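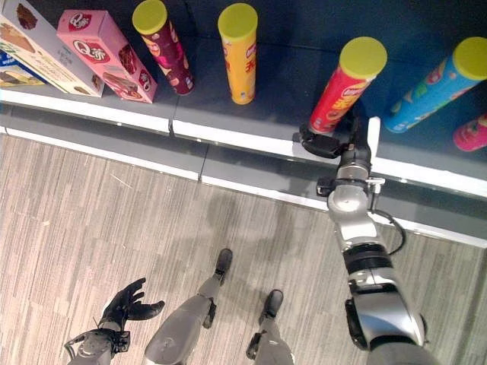

Right hand at the red can, front edge of the shelf.

13/08/2024 - shelf and table task, right hand stops before it closes

Written by Harpreet Leclerc. Kerubo Mussa was on the stop button, Laurier Girard read the logs.

Today we had to stop the session because of the right thumb. The task is the usual one: take the red can from the shelf, carry it to the steel table, put it down, then pick it up again. In 17 tries the thumb failed to close 3 times. The controller reported no error in any of them. The hand opened, came to the grasp position, and the fingers waited there. After the timeout the planner believed that the grasp was done and wanted to lift.

I write down the last point in particular, because for me it is the more serious one. A thumb which does not move is a repair. A planner which thinks it holds a can when it holds nothing is a safety matter, and we must treat it like this.
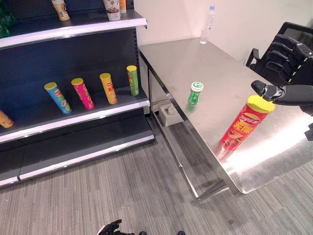 All 3 failures came at the table and none at the shelf. At the table the wrist is turned more to the inside, so my first idea was that the cable to the hand is pulled in this pose. Laurier did not agree at first. He thought about the motor temperature, but in the log it stays at 54 degrees in the good tries and also in the bad ones. So we put temperature aside.

Then we did a test with the arm power on and the hand in manual mode. I turned the wrist slowly to the table pose and Laurier watched the thumb encoder. Near the end of the turn the value froze for 2 seconds, then it jumped. When I turned back, it was normal again. We repeated it and got the same freeze. This speaks for the cable or the connector, but I have not opened the cover yet, so I cannot say which one.
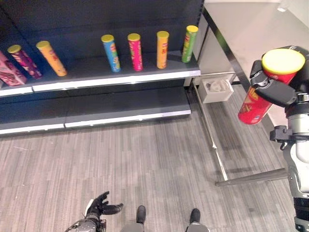 The carry part is not affected as far as I can see from the logs. When the thumb has closed, the force reading stays steady until the release. Still, if the encoder value can freeze during a grasp, it can also freeze during a carry, and then a can may fall near the feet. Until the connector is checked, please keep the walking speed on the low setting and nobody stands on the table side.

Kerubo pressed the stop one time, in the third failure, when the arm began to lift and the shoulder moved faster than expected. The arm held its position after the stop. She says the button was in reach but the cord was under her chair - we should fix it to the desk. 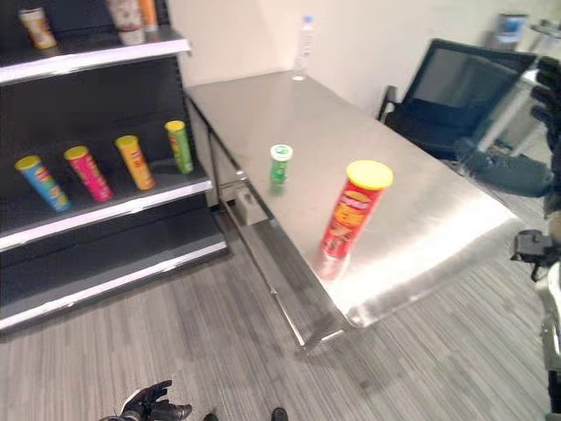 Kirsten Després read the above and does not want us to start with the cable. Her opinion is that the software must be changed first: if the encoder value does not change after a close command, the hand must report a failed grasp, whatever the cable does. She also reminds us that we had a frozen value on the left hand in December and only changed the connector then.

I agree with her about the order. To do:
- Laurier: add the check after the close command, test it with the encoder unplugged.
- Me: open the wrist cover, look at the connector, write to Minent for a spare.
- Kerubo: stop button cord.
- No table grasps with the right hand before the first two are finished.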